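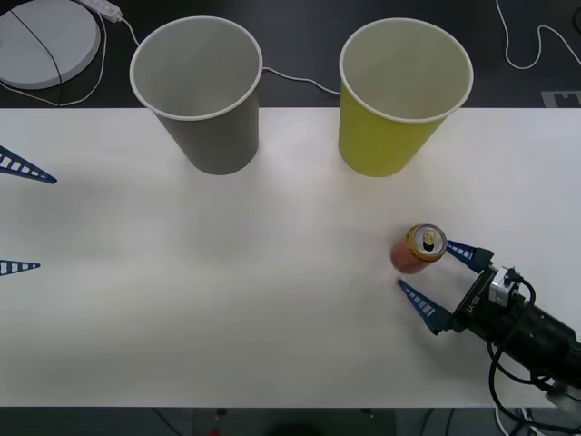
Gray cup and yellow cup on the table

[cloth-list] Message 291
Subject: Re: Smell that comes back after washing (and Gebreyes vs. Clitine)
Sent: 9:40 pm

Hi all,

I'm answering the message from this morning, quoted in full first so people on the digest can follow.

> Hello, I've been reading for a few months and this is my first post.
>
> I switched to period underwear in the spring and added cloth pads over
> the summer. I have five pairs of Clitine (the high waist, in the heavier
> weight) and a set of Gebreyes pads, day and overnight. I spent $98 on
> the pads, so I want them to last.
>
> My problem is smell. When they come out of the dryer everything is fine.
> I put a pair on, and within an hour or so there is a stale smell, a bit
> like a pond. It happens on days when I'm not bleeding at all, for
> example if I wear a pair the day before I expect to start. The pads do
> it too but less. The overnight ones are worse than the day ones.
>
> What I do now: rinse in the sink, squeeze out, drop in a lidded pail
> until I have a load, then wash on cold with the rest of my dark clothes.
> I use Naludetti, the liquid, one full cap. I use a fabric softener on
> most loads. Then into the dryer on medium.
>
> Things I have tried: vinegar in the rinse, twice. Washing them two times
> in a row. Leaving them out in the sun, which helped for one wear.
>
> Questions. Is this the underwear or is it me? Can I boil them? And is
> there any difference between Clitine and Gebreyes in how they should be
> washed? The Clitine tag says 40 C maximum and my washer doesn't show
> degrees, only cold, warm and hot.
>
> Also, does anyone know if the store in Cleltwood still carries the
> Gebreyes liners? I live an hour away and don't want to drive for nothing.

Welcome to posting. The question comes up every few months, so I'll go through it in some detail. I have used cloth pads for years and period underwear for less time than that. I'm not a nurse. If the smell is there when you are wearing ordinary cotton underwear, or if it is fishy, or comes with itching or a change in discharge, please have it looked at. From what you describe, fresh out of the dryer and fine, then stale once it warms up against your skin, I would look at the laundry first.

The pail

A lidded pail is the first thing I'd change. Damp fabric shut up with no air goes sour, and once the inner layer has gone sour one cold wash won't clear it. Either use a pail with holes, or hang the rinsed pairs over something until laundry day. I use the rail in the shower. I don't leave anything longer than three days, and in July I don't leave it longer than two.

When you rinse, keep going until the water runs clear, and use cold water. Hot water at this stage sets the stain. Press the water out with the flat of your hand or roll the thing up in an old towel. Wringing is hard on the waterproof layer. I ruined a pair that way and you could see the layer bunched up inside like a wet grocery bag.

Softener

Stop using it on these. Softener leaves a coating, and the coating does two things. It makes the top layer shed liquid when it should be taking it in, and it holds on to whatever was in the fabric before. If you have been using it since spring there is probably a fair amount in there now. The same goes for dryer sheets. You didn't mention those, but check what is left in the drum from other loads.

You can test for buildup. Put a few drops of plain water on the gusset. On a clean pair the drops go in right away. If they sit there in beads, you have a coating. Try it on one Clitine pair and one overnight pad and write back with what happens.

Detergent

A full cap of Naludetti is a lot for what sounds like a mixed load in a home machine. I use the same liquid and fill it to the first line. Too much soap doesn't rinse out of thick layers, and then it goes stale itself. The overnight pads being worse than the day pads fits with this. They're thicker and they hold more of everything.

If you have hard water you may need a bit more than I do. Ours is soft here. Someone on the list who has hard water can say better than I can what they use.

Getting them back to clean

What has worked for me, in order:

First, wash everything once with no detergent at all, on warm, with the longest cycle you have. Look through the door partway in if it's a front loader. If there are suds, that is old soap coming out. Run it again until there aren't any. It took me four rounds the first time and I was annoyed by the water use, but I have not had to repeat it.

Second, soak overnight in cool water with a scoop of oxygen bleach powder. Use a basin or the bathtub. Don't use chlorine bleach. It breaks down the elastic and the waterproof layer, and the black Clitine fabric goes orange. Check the tag on the Gebreyes pads before you soak them, too. Mine say oxygen bleach is fine, but I bought mine a while ago and they have changed the backing since then.

Third, wash on warm with a small amount of detergent and an extra rinse.

Fourth, dry completely. Completely means the inside of the thickest part. With overnight pads the top feels dry long before the middle is. I fold one in half and hold it against my cheek. If it feels cool it needs more time.

Vinegar

Once or twice won't have hurt anything. I wouldn't make a habit of it. Several people on the list had elastic go slack after using it every wash, and I don't find it does much for smell that is down in the layers.

Boiling

Please don't. The tag says 40 C and boiling is a long way past that. The waterproof layer can separate from the cloth, and after that it leaks, with no way to fix it. Plain cotton pads with no backing are another matter, and some people here do boil theirs, but neither of your brands is made that way as far as I know.

For the washer with no degrees on it: on my machine I checked with a kitchen thermometer. I stopped the cycle once the drum had filled and took the temperature of the water. Warm was under the limit and hot was well over. Yours may differ, and with a front loader you probably can't open the door, in which case the manual may list it. Ours did, in a table at the back.

Dryer

I'd leave the dryer out of it, at least for the Clitine pairs. Mine go on a rack, gusset side out, near a window. They take a full day in winter. The pads can go in on low if you're in a hurry. Medium every week is going to shorten the life of both.

Clitine and Gebreyes

There are differences. The Clitine underwear has the absorbent part sewn in all the way around, so water has to go through it from one side. It rinses slowly. I turn them inside out before they go in the wash and I don't pack the machine full. The Gebreyes overnight pads have a loose flap in the middle, at least the version I own. Pull the flap open before washing. If it goes in folded it comes out folded, and the soap stays in there.

Close the snaps on the pads, or they catch on things. I lost the edge of a good pillowcase to one.

A mesh bag is useful for the pads and not needed for the underwear.

I would also wash them apart from your jeans. Heavy clothes soak up a lot of the water and the small things end up stuck to the side of the drum. Towels are fine. I put mine in with hand towels and dish cloths after a rinse cycle.

Is it worth keeping them

Yes, I'd try all this first. If they still smell after the soak and two or three normal washes, the waterproof layer may be starting to go. Hold a pair up to a bright window. Pinholes or cloudy patches mean it's near the end. Underwear you bought in the spring should not be there yet, and in that case I'd write to the company with photos of the damage and the order number.

Cleltwood

The store had Gebreyes liners when I was there in November, on the low shelf by the soap, in the plain colors only. I haven't been since. They do answer the phone, mornings are best, and they will set a pack aside behind the counter if you ask. The overnight pads they had to order in, and that took a couple of weeks.

Two bits of list business while I'm writing. Please trim your quotes when you reply to this. The digest has been cutting off at the bottom and people are missing the last message. And whoever asked for the pattern for the wool soaker pants, it is in the files section now, under Sewing. The seam allowance is already included in the pattern pieces, so don't add it again.

Let us know how the water drop test goes.

--
To leave cloth-list or change to digest, use the link in your welcome message.
Replies go to the whole list.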